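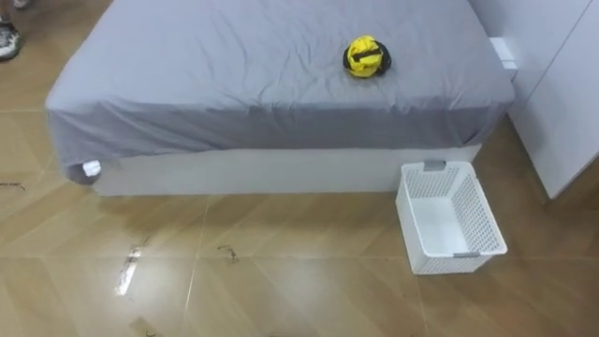
*Grey fitted sheet on a white bed base.*

29 November 2021

The Paterson sounding rocket has been moved to the pad at Flikham, and its launch window opens in February. Readers who have followed the Sova program on this blog will recall that the previous vehicle was held on the ground for want of a working fuel valve. The replacement valve was tested 47 times over the winter, and the range authority has now signed the paperwork.
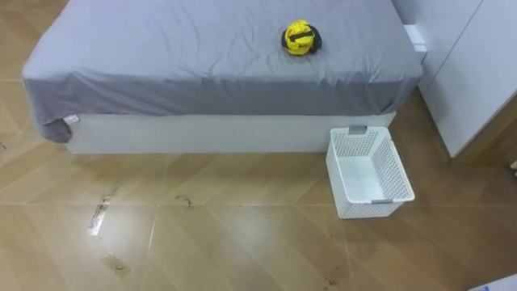 **Sesach Amateur Rocketry Club, Public Viewing Section**

The vehicle will carry a payload of 50 kilograms to an altitude of 200 kilometres. Its instruments will measure the density of the upper atmosphere during the climb and again on the way down.

Members wishing to attend should apply to the section in writing. The viewing area holds 40 people, and places will be allotted in order of application. Parking is available at the northern gate only. Should the launch be postponed owing to high winds, existing passes will remain valid for the next attempt.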